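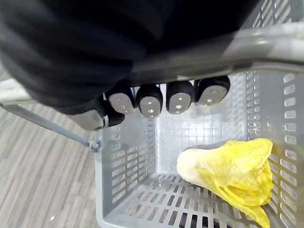

Shoppers at the first Vallar market in Grodbridge told us that they want smaller portions and clear prices, and many of them asked when the next market will come to their street. Natell, the neighborhood food company, has now an answer for them.

GRODBRIDGE, June 2025 -- Natell announced today that its weekly Vallar market will open at a second address, the former bus hall on Tsoukalas Street. The market sells vegetables from farms within 30 miles of the town. It started in April with seven growers, and all of them will also sell at the new address. Customers can buy a half cabbage or a single carrot at the same price per pound as a full bag.

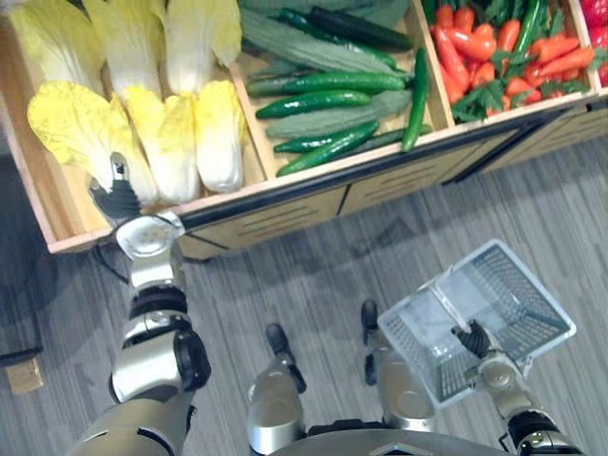
Opening hours and prices

The hall is open every Saturday from 8 a.m. to 1 p.m. Entrance is free. A mixed vegetable box costs $30 and feeds a family for five days. Boxes must be ordered by Thursday evening -- late orders move to the next week. 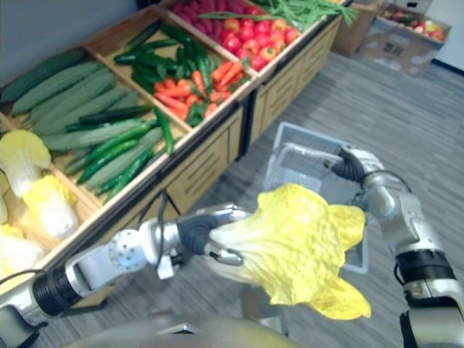

One customer wrote to us that she used to throw away half of every cabbage, and that she now cooks all of what she buys.

Growers who wish to rent a table can ask for the form at the Natell office in Grodbridge.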